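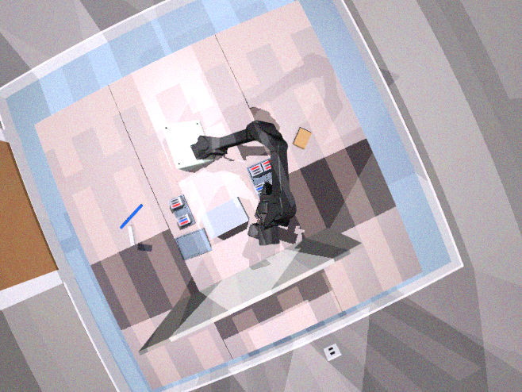
Xuelian Wan writes that the Rostura floor mat is the first in her building to lie flat at the corners after a full summer of use. Her comment concerns the standard size, which has been supplied by Nosard since August.

## Rostura Anti-Fatigue Mat

The mat is intended for persons who stand at a counter or bench for long periods. It is sold singly or in packs of 7.

- Length: 145 cm
- Thickness: 19 mm
- Rated load: up to 1000 kg
- Edges: beveled on all sides

Mats should be unrolled and left for one day before use. Clean with mild soap and water. Bleach will void the warranty.

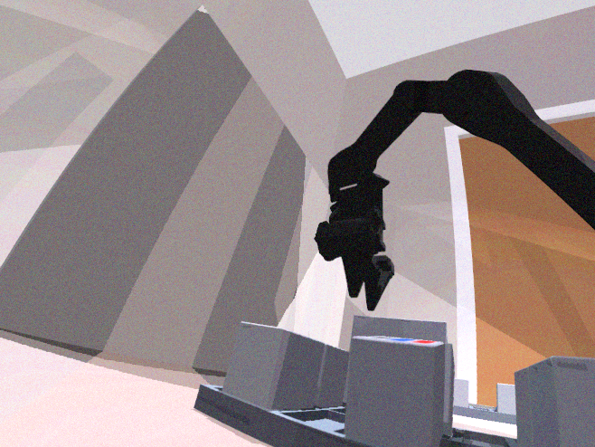

One buyer asked whether two mats may be joined end to end. They may, with the Clultar joining strip, which is ordered separately.

Orders are accepted in writing only. Returns must be requested before the mat is cut to size.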